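Covering a table top in carpet or felt, which would you do?
Forum > Home and Making > Tables, Benches and Shelves

chrysanthi_k
Posted 16/06/2022

Hello all, long-time reader and very occasional poster. I'm putting together a table for our board games evenings and I've gone round and round on what to cover the top with, so I'm hoping some of you will take pity on me.
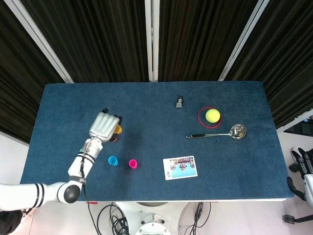
I do like a deep blue, and I'd more or less decided on a short carpet sort of fabric, glued down, with a thin pale edging round the front. My husband thinks I'm mad and wants proper felt like his uncle had. My worry with felt is that it goes bobbly, and my worry with carpet is that cards won't slide and every bit of fluff in the house will come and live on it. The top is 178 cm long so whatever I buy, I only want to buy it once!

Has anyone lived with either of these for a good few years?

Prodromos M
I had carpet on mine for 7 years and loved it, so I'm going to be the cheerful voice here. Dice land softly, you can pick cards up without scrabbling at them with your fingernails, and it doesn't wake the baby (the baby is now at school, but you see what I mean). Fluff is a fact of life on a dark blue. I keep a lint roller in the box with the spare pawns and give it a quick go before people arrive.

One thing I would say is to take your time over the corners. If yours are slightly rounded, cut little darts on the underside and it'll pull round nicely. I rushed one of mine and it annoyed me every single week.

StylianiA
Sorry Prodromos, I have to disagree, and I say it with love. Carpet is horrid for cards. We play a lot of Priltitz, and if you know it you'll know you're sliding tiles all evening long, and on carpet they catch and tip and somebody ends up cross. Wool felt with a thin layer of foam under it is much nicer. Yes it bobbles a bit. You shave it with one of those jumper shavers and have a cup of tea.

Prodromos M
You can slide tiles on carpet perfectly well if it's a short pile! I think you've only met the shaggy sort.

StylianiA
I've met your table, Prodromos. I spilt squash on it in February and I still feel bad.

Filippos P.
Could I suggest a third way before you two fall out? Leave the top bare and get a roll-up mat. I got mine from Lazaridis, it cost me 50 and it has been through the wash more times than I can remember. When we want to eat, it goes behind the sofa. A glued top is lovely until the day you need an ordinary table for your mother-in-law.

sofiakok
I'd normally be with Filippos, but mats do creep about when there are children leaning on them, and ours never lay flat at the ends.

Chrysanthi, whichever you pick, please get samples first. The blue I ordered looked beautiful on the screen and came out nearly purple under our kitchen light. And go gently with the glue, thin and even, working from the middle outwards. Mine soaked through in one patch and dried hard as toast.

chrysanthi_k
Oh thank you, you're all so kind, and I'm laughing about the squash. We don't eat at this one, Filippos, so it can stay covered all year, but I take your point. I've sent off for two blues in the short pile and one in felt, and I'll try a few hands of cards on each before I let anybody near the glue.

Styliani, which foam did you use under yours? Is it the stuff for cushions or something firmer?

StylianiA
Firmer! Cushion foam is much too bouncy, your dice will be on the floor. I'll have a look in the shed for the wrapper tonight.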